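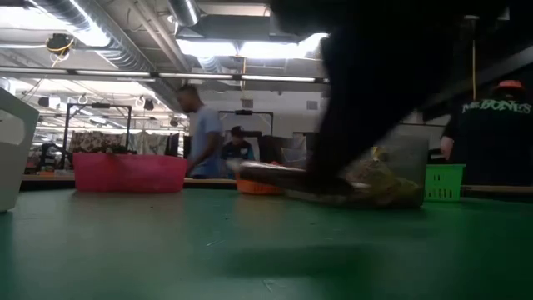 About Brirkanard

We're a small company in Grurano and we work on one question. Can a machine do the chores yet? Tidying a table, putting the shopping away, packing a box of mixed bits at the end of a shift. Short answer, some of it, slowly, with a person close by. Longer answer is the rest of this page.

Brirkanard was set up by Brunello Bassi and Kyu-ri Ha. Brunello came from packing lines, years of them, mostly food. Kyu-ri wrote software for warehouse kit and got fed up with demos that only worked on the day. They met over a broken carton folder (long story, ask Brunello) and the company started that January.

What we do all day

Mostly sorting. It sounds dull and some days it is. You tip out a heap of mixed stuff, you have a few tubs, and everything has to end up with its own kind. A five year old can do it. A good shop-floor packer does it while talking about the football. Two robot arms on a bench find it hard going, and finding out exactly where it goes wrong is what our customers pay us for.

We use sweets a lot. They're cheap, they come in daft shapes, and the wrappers are a proper nuisance: shiny, crinkly, half of them floppy. Chocolate bars are the easy end, stiff and flat. Small packets fold up when you pinch them. Lollipops roll. Put the whole lot in one pile and you've got most of what makes a kitchen drawer or a returns bin difficult, only smaller and nicer to clear up.
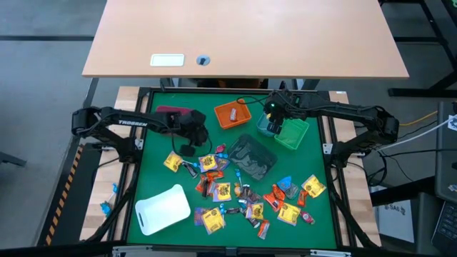 A pile is the hard bit, always. One bar on its own, fine. One bar under three packets with a lollipop stuck through the middle, different job. The arm has to pick what to go for first, and a person doesn't even notice making that choice. We write down every grab, good or bad. Bad ones are more use to us.

Pons, our main project

Pons is the two-arm work. One arm is all right for picking things up. Most chores want two -- hold the tub still with one, put the thing in with the other, steady a tray, open a bag, pull a cloth flat. The arms have to share the same small space without clouting each other, and they have to both be looking at the same job. Kyu-ri runs Pons and will talk about it for as long as you let her.

Every Pons task gets 200 goes before we say anything about it to a customer. Same items, tipped out fresh each time, not laid out nicely. When we change the lighting or swap the tubs we start the count again. People think this is fussy. It is fussy.

We've got 3,000 logged goes on sorting now, and we're begining to trust the numbers.
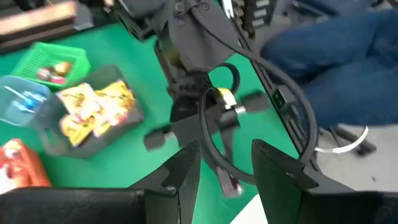

So, can they do it yet?

Our view, as of 24 June 2026:

Putting loose, stiff things into open tubs: yes, near enough, if you aren't in a rush.
Soft packets: getting there. Depends a lot on how they land.
Bags: no. Thin plastic bags are horrible. They change shape when you so much as look at them.
Cloths and folding: a bit. Would not want it doing your shirts.
Anything in a strange kitchen: no, and be careful of anyone who says otherwise.
Leaving it alone overnight: not ours, not yet.

Speed is the other thing. Brunello can clear a table of mixed sweets before the arms have got properly going. For a shop floor that matters. For someone at home who can't bend or grip well it may matter less, slow is ok if it gets done and nothing ends up on the floor. We think about those two sorts of customer quite differently and price them differently too.

The bench

Nothing fancy. A mat in a metal frame, an arm each side, plastic tubs from the sort of shop that sells plastic tubs. We keep it cheap on purpose so a customer can build the same set up in their own back room and check our results. 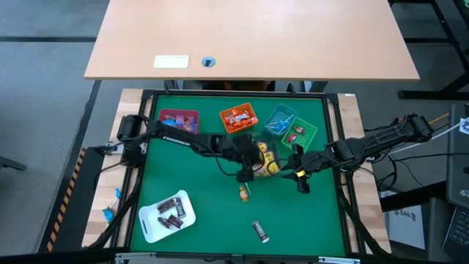
Tubs get moved between goes, and so do the sweets. If the green one is always on the right then all you've taught it is to reach right. We learnt that on our first paid job, and had to redo 400 goes at our own cost. Hurt at the time.

Veltarel

Veltarel is the reporting side. Came out of Pons, now has its own customers. You send us a chore, we tell you how a machine does at it, where it drops things, how long it takes, what a person still has to do. Plain words, no scores out of ten. Some of our reports say dont buy a robot, and we'll put that on page one if that's the answer.

Working with us

We take on 2 outside trials at a time, no more. Bring the real items, the real tubs, the real mess. Please don't tidy it up first!

Visits are by arrangement, weekday afternoons are best. Ring or use the form, and ask for Brunello for trials, Kyu-ri for anything technical. Replies can be slow when a run is on, so chase us.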